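Old Desktops: Your Questions
Last updated 8th March

I get a lot of the same emails about taking apart and fixing up old office towers, so I've put my answers in one place. If yours isn't covered, write to me or to Brenda Bellamy, who handles the Killness parts list.

Do I really have to lay the case down?

Please do! I worked on upright towers for years and dropped more screws into power supplies than I'd like to admit. Side panel off, case flat, and the whole board is right there in front of you.

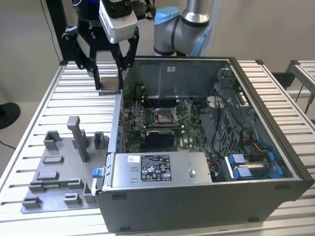 Give yourself some elbow room on the left too, you'll want a spot for whatever comes out first. And unplug it from the wall before anything else (yes, I still get asked).

What order do you take things out in?

Memory first, then the processor, then the drives. The power supply can stay put unless it's going in the scrap pile. Trevor Pilkington does drives first and we've argued over it since last May, so go with whatever suits your case.

Are the blue plastic bits safe to pull on?

On the Dell towers I see, blue usually means you're supposed to touch it. Latches, drive carriers, that kind of thing. Squeeze and slide, and if it fights you, stop and look for a cable you missed.

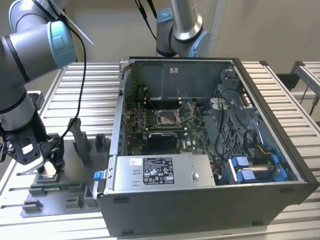 Open Dell tower, with the two blue drive carriers at lower right.

How do I get the processor out without wrecking it?

Heatsink off first, and let the machine run a few minutes beforehand so the paste softens (then shut down and unplug again!). Push the lever down and out a little, swing it up, open the metal frame, and lift the chip straight up by its edges. Never slide it.

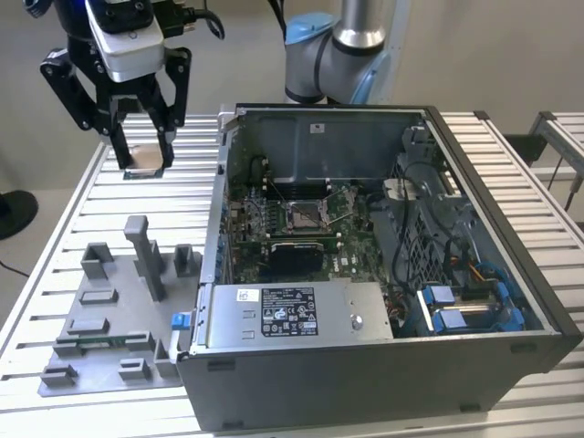
If the socket has pins in it, keep your fingers, sleeves and screwdriver well away. I bent a pin on my eighth machine and spent 83 minutes with a sewing needle getting it back.

Can I mail you parts?

Sure, up to 17 pounds a box. Anti-static bags for boards and memory, please, no kitchen foil.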